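The board on the table

Imelda Padilla buys her foam board in sheets big enough to cover most of a table, and she gets through more of it than she would like. She runs Balura, a small mail-order business in Pemton that sells odds and ends for children's play kitchens, and nearly everything she sells passes over a sheet of the white stuff before it goes into a box.

The habit began at home. Her own table was dark and scratched, and small things got lost on it. A sheet of foam board, bought for a school project and never used, solved that in an afternoon. She has since moved the work into a proper room, but the board came with her.

"It's light, it's flat and you can see a crumb on it," she says. "When it's tatty I cut it up for packing."

Foam board marks easily. A fingernail will dent it, and a mug will leave a ring that never comes out. Padilla turns each sheet over when the first side gets grubby, and trims the corners once they go soft. Valdir Magalhães, who packs for her three days a week, prefers to let the front edge hang a little way over the table so that he can get his fingers underneath and lift the whole sheet, contents and all. Padilla used to line it up neatly. She has given up.

The stock is a mixed lot, much of it in strong colours – pinks and oranges mostly, with a few greens. Balura lists 167 different pieces at present and sent out 600 parcels in July. The pieces are sorted by shape first and by colour second, which took a long time to settle. Olga Pastor, who did the sorting before Magalhães arrived, had wanted it the other way round.

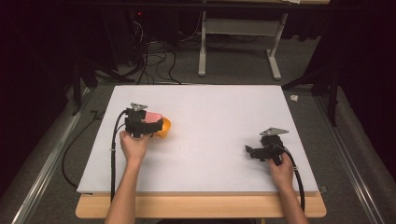

Soft pieces cause the most trouble. They squash, they pick up fluff, and they slide off anything rounded they are set down on. Padilla handles them last, after the hard ones have been wiped and put away, and she keeps them in shallow trays. Deep boxes were tried for a month. The bottom layer came out creased.

She would like a better table one day, perhaps with a raised edge. For now there is a new pack of board waiting behind the door, 13 sheets of it, and an order from a shop called Flollesia to get ready by Friday.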